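Equipment > Cricket > Batting Pads > Grewal Fomis

Search products Go

Grewal Fomis Batting Pads

The Fomis is a lightweight leg guard for club and league play on grass or matting. Each pad has a cane-free molded face, three horizontal knee rolls and a side wing on the outer edge. The face is covered in white PU. The inner lining is a cotton blend, stitched in at the top and held with hook-and-loop tape at the sides, so it opens for drying.
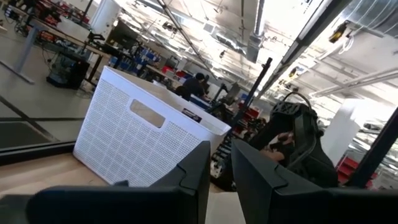 Plastic storage basket with perforated sides.

Straps are 2 to a pad, at calf and ankle, with a padded knee band above them. The band is fixed on the inner side and adjusts on the outer side only. Set it with the knee bent in the batting stance — a band set with the leg straight will pull when the batter crouches.

Sizes are Youth, Men's Small and Men's. Measure from the center of the kneecap to the top of the instep, with shoes on, and use the size chart packed with the pads. Left-handed pairs are made to order and ship in 9 working days.

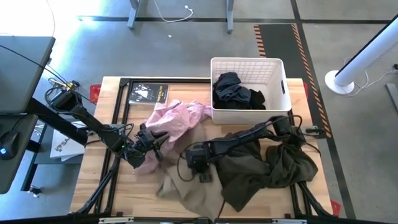

The instep is cut higher than on the older Ustar model and clears a spiked shoe without trimming. The vertical bolsters are also narrower. Batters moving from the Ustar should check the fit before cutting any strap to length.
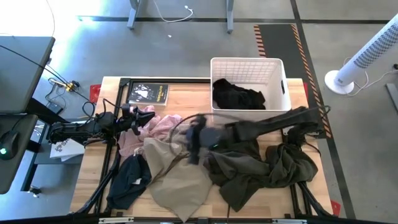 The linings should be opened and aired after each session. Sponge the face with mild soap and keep the pads away from direct heat. Knee bands detach and can be washed cold with other whites. A white plastic basket with grid sides, like the one holding the black garment, lets air reach the bands between games. Do not tumble dry.
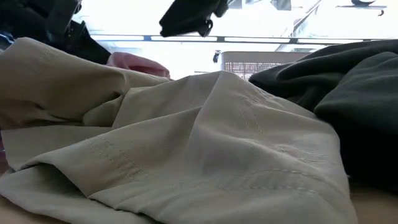 The warranty covers stitching and strap anchors for 6 months of normal play. It does not cover scuffing of the face or wear at the instep. Replacement knee bands are sold separately.

Comments

grastwood_2nds
Used mine since March. Strap anchors fine, lining slow to dry on the shin side.

legside300
Does the Youth size come left-handed?

opener_b, Aug 23, 2024
Moved from the Ustar. Had to go down a size — the knee sits lower on these.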